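Shelving the red set, 9 Nov 2018

The reading corner at Pirneck has 13 boxes of books still to be shelved. Those recorded on this page are decorated hardcovers, sorted by spine colour and then by height. The full catalogue runs to 1,286 entries and is kept separately by Morenike Ojo.

Spines are checked before boards. The order is: head of the spine, title block, crest or monogram if present, then the foot. Gold work is noted as complete, faint or missing. Script lettering is copied out only where it can be read with certainty; the rest is entered as "further text".

Tall volumes go on shelf 2, which has the greater clearance. They stand upright, spine outwards, and are never laid on their fore-edge. Leave enough slack in each row for a finger to pass behind the book. Pulling at the head of the spine is the usual cause of a split joint.

The seating stays where it is until the last box is empty. Ngọc Đinh has asked for the orange armchair and the fried-egg floor cushion to be kept together afterwards, by the window.

Red hardcover, "A Treasury" and "World's Classics" on the spine, with gold bands and a crest with the monogram "RW". Entered under red, tall.

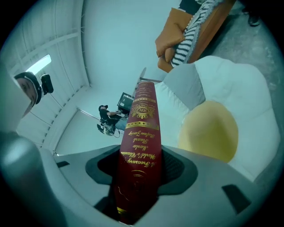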